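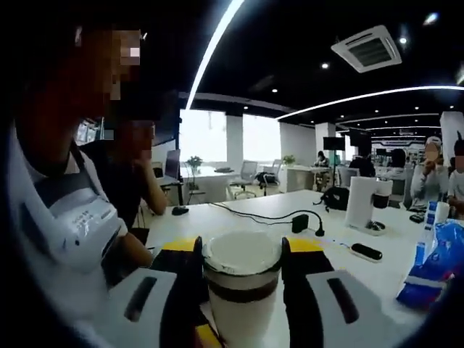 Shared Table Clear-Up, Wirell office
Progress report to Dader, covering March

Purpose of the grant

Dader gave $900 toward making the long white table in the open-plan area easier to share and keep clean. The table is used by Wirell staff, the Cinutow project team and visitors from Kuipers. Before the grant it had no storage of its own and no agreed way of clearing it at the end of the day.

Work done this period

We bought two sets of open shelves and put them against the wall nearest the kitchen. Bags and backpacks are meant to go there when people sit down. Most regular users now do this. Visitors often don't, and bags still end up on the tabletop.

A labelled tray for chargers and power adapters has been placed on the top shelf. Adapters left out overnight go into the tray and can be collected the next morning. Cables are still a problem. The table has no power outlets, so laptop cords run across the surface from the wall side, and people reach over them to get to their drinks. We had a quote for an under-table power rail and it came in above what is left in the budget.

Disposable cups and lids, plastic water bottles and shopping bags make up most of what is cleared away at 5:30 p.m. We moved the recycling bin from the hallway to the end of the table. Bottles are going into it. Takeaway cups are harder, as our collector takes the lids but not the cups, and the two have to be separated. A sign explaining this went up late in the month and it is too early to report on it.

Kuipers offered three boxes of ceramic mugs from their old office. They have been washed and are in the kitchen cupboard. Use is low so far, mainly by people who make their coffee in the building.

Spending

Of the $900, we have spent $600 on the shelves, the tray, labels and cleaning supplies. The remainder has not been committed.

Changes to the plan

The original plan included a weekly deep clean by the building's contractor. They could not fit it into their hours. Wirell staff wipe the table down at the end of each day, and the Cinutow team does the same after its afternoon meetings.

Next period

We would like to use the remaining funds for clip-on cable guides along the back edge of the table and a second bin for cups. We ask Dader to confirm that the cable guides are an acceptable use of the grant, as they were not in the application. Receipts for all purchases to date are attached.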